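The Dell in the Hall Closet

I have owned the same desktop computer long enough that it has lived at more addresses than my sofa. For the last stretch of its life it has been in the hall closet, under the vacuum bags, doing the work of a small and expensive shelf. In January I decided it would either be useful again or leave the house.

The plan was modest. Take it apart, clean it, keep what was worth keeping, and give the rest to Boonsong Luangrath, who fixes up old office machines and has never once said no to a box of parts. His wife has asked me to stop offering.

I started at the kitchen table after dinner with one screwdriver, a muffin tin for the screws, and the confidence of a man who has watched other people do this at double speed. The muffin tin was Oranuch's suggestion. One cup per area of the computer, she said, and you'll always know where everything goes. I followed this for maybe ten minutes and then began using whichever cup was closest. By the end of the evening I had one cup of mixed screws, one cup with a raisin in it, and ten clean cups.

The side panel came off with a noise I can only compare to a filing cabinet being insulted. Then came the dust. I had been warned about the dust. I had not been warned that it would come out in one piece, like felt, and that I would stand there holding it and feeling a bit sentimental. I took the whole thing out to the porch and went at it with a paintbrush, and the neighbor's cat left.

A word on old office computers, which I have come to respect. They were put together by people who assumed that somebody in a bad mood would have to open them at 4 in the afternoon. Half of what you want to remove is held in by a clip or a lever. The other half is held in by a screw you can't reach until you have removed the thing it is holding. Once you accept that, it goes pretty smoothly.

The cables are where I lost my evening. I pulled them all before it crossed my mind to write down where they went, so I then had to work it out backward from a manual I found online, 934 pages long, in which my model gets one diagram the size of a postage stamp. I asked Panya Panyasiri at work the next day, and he drew me a better one on the back of a lunch receipt. It's taped inside the closet door now. I consider it the real manual.

The processor was the part I'd been dreading. You lift a little metal lever, the frame swings up, and there's the chip, just lying there like a cracker. I held my breath the entire time, for no reason I can defend. It went into an old Paisan tea box with a piece of foam under it, and I labeled the box CHIP in large letters, which confused everyone looking for tea.

By then I was enjoying myself, and I had stopped pretending this was housework.

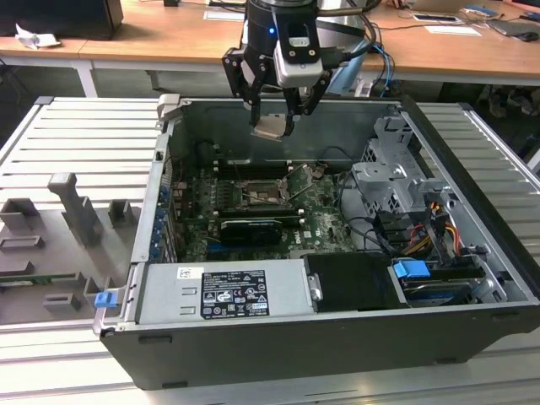 Side panel off, CPU lever up, power supply along the front.

What surprised me is how much empty space there is in one of these once you get the plugs out of the way. I had been picturing something like the back of the television. With the cables pushed aside you can see the board properly, and the drive cage, and the rows for the memory, and you start to have opinions. Mine is that the blue clips are very handsome and should be on more things.

The tally so far, for those keeping score at home (Senga Cruickshank, I mean you, you did ask). Keeping: the chip, the memory, and the case, which is heavier than a case has any right to be. Going to Boonsong: the old drive, once I've wiped it, and a shopping bag of cables for devices I no longer own. Undecided: the power supply. I'm told it's perfectly good, but I don't care for the way it looks at me, with all those warnings on its label.

I priced a new machine in the meantime, purely for comparison. The one I liked was $1375 before tax, and it came with a keyboard that lights up. I closed the tab and went back to my paintbrush.

Next up is putting it all back together, for which I have Panya's receipt, a muffin tin, and almost 16 screws.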